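Ekmont Grooved Board, Long Serving Board and Tea Box: Review After Eight Months

Posted May 9, 2024

Bought from Lirley as separate items over the winter, the last of them in December. All three have been on the counter since they arrived and all three get used most days. Paid full price. I already owned a checkered end-grain block from Lozano, so comparisons are to that.

Grooved board. Dark reddish-brown wood, rounded corners, a shallow groove around the perimeter, and one strip of blond wood running diagonally across the face. The strip is a glued inlay. I was concerned about the joint, given that two woods move at different rates, and have checked it with a fingernail every few weeks. No step can be felt on either side. The finish as delivered was glossier than I like on a cutting surface and showed knife marks in the first week. It evened out after the first re-oiling.

The groove is too shallow for meat. It holds the juice from a couple of tomatoes. A rested roast overflows it, and the liquid goes wherever the counter slopes. For that job I still get out the end-grain block, which is heavier and stays where it is put. For bread, cheese, herbs and fruit the Ekmont is the better board, mainly on weight. It can be lifted with one hand and scraped into a pot with the other.

No feet. On polished stone the board slides under a sawing cut. A damp dishcloth underneath stops it. Stick-on rubber feet would too, but then only one face is usable.

Long serving board. Walnut, narrow, rounded at both ends, with its own groove set in from the rim. The figure in mine is wavy with lighter streaks toward the middle. I would not cut on it. The narrow shape leaves no room for a knife of normal length, and the soft surface marks easily. As a serving piece it is well made. Edges were sanded properly, including inside the groove, where cheaper boards tend to be left fuzzy. It is slightly longer than my sink is wide, so it has to be washed at an angle with one end up under the faucet. Measure first if this matters to you.

Tea box. Long, narrow, open top, internal dividers. Flat sachets stand upright and can be flipped through. Thicker paper packets fit but lean over when the compartment is half full. The dividers in mine are fixed. An open top means the tea goes stale faster, so I keep loose tea and anything expensive in lidded canisters and use the box for wrapped sachets only. 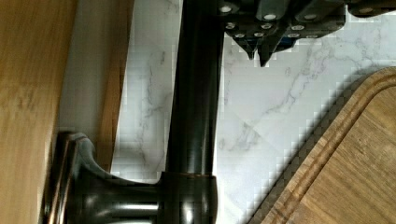
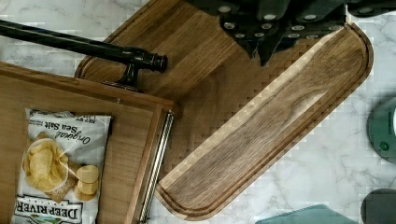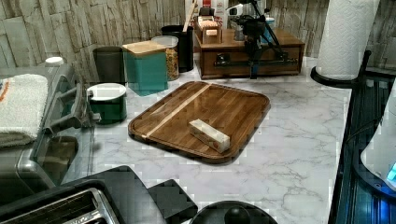
Dark board with the blond strip, canisters behind.
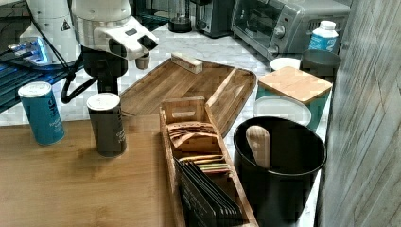 Maintenance. The instruction card asks for mineral oil once a month. I use Kisis board oil, applied with a cotton rag, left for 45 minutes and wiped back. Both boards took oil quickly at first and now need much less. Stand them on edge overnight afterward. Leaving a freshly oiled board flat on marble is a bad idea, as stone will pick up a ring. The tea box has needed nothing except having the crumbs shaken out.

Neither board has warped. The long one developed a slight rock in dry weather, enough to hear when set down, and lost it again by spring. I consider this normal for a piece of those proportions.

Faults at delivery: a rough patch at one end of the tea box, fixed with fine sandpaper in five minutes. The packaging was adequate. Lirley ships the boards wrapped in paper with no corner protection, and one outer carton had been dropped.

Ratings out of 10: grooved board 8, long serving board 8, tea box 5. The tea box loses most of its points on the fixed dividers. If Ekmont sells a version with slots I would buy that one instead.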